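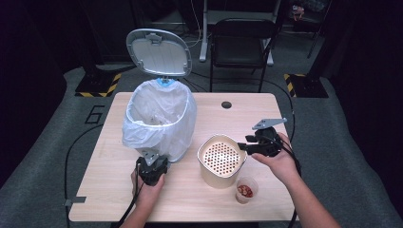 4. Emptying food scraps and wiping down

Use this section with the Kestia step bin and any benchtop or table with a wood-grain finish.

Before you start

Clear a space on the table big enough for the bin and the strainer container to sit side by side. Fit a bag if there isn't one in already (see Section 3).

Caution: Do not stand the bin on a table with a loose leg or an uneven top. The maximum load with the bin raised is given on the label under the base.

Emptying the scraps

1. Open the lid all the way until it stays upright behind the bin. A half-open lid will drop onto your hands.

2. Fold the top of the bag out over the rim and let it hang down the sides. Leave enough overhang to tie a knot later.

3. Empty small cups first – nuts, lollies, crumbs and other dry bits. Hold the cup low over the opening before tipping.

4. Lift the perforated insert out of its container and let it drain over the sink. Tip it into the bin and tap the rim lightly.

5. Pick out anything caught in the holes with a soft brush. Do not use a knife or skewer.

Note: Liquids go down the sink. The bags are not rated for hot or wet waste over 200 mL.

6. Gather the overhang, press the air out gently and tie the bag. Put the bin back on the floor before lifting the bag out.

Wiping the table

7. Wipe with a damp cloth, following the direction of the grain. Small specks show up best from a low angle, so check again from the side. 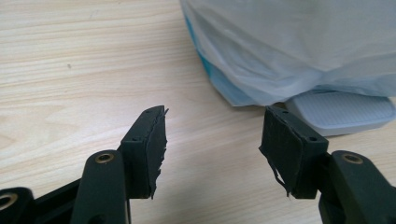 Figure 4-2. Tabletop grain, with a small dark speck left of centre.

8. Dry with a second cloth. Do not leave water standing on the surface or around cable holes.

Caution: Bleach and scouring pads will dull the colour of the finish. Use a mild dish detergent only.

Replacement bags are sold in rolls under part number 138. For a replacement insert, quote part number 148.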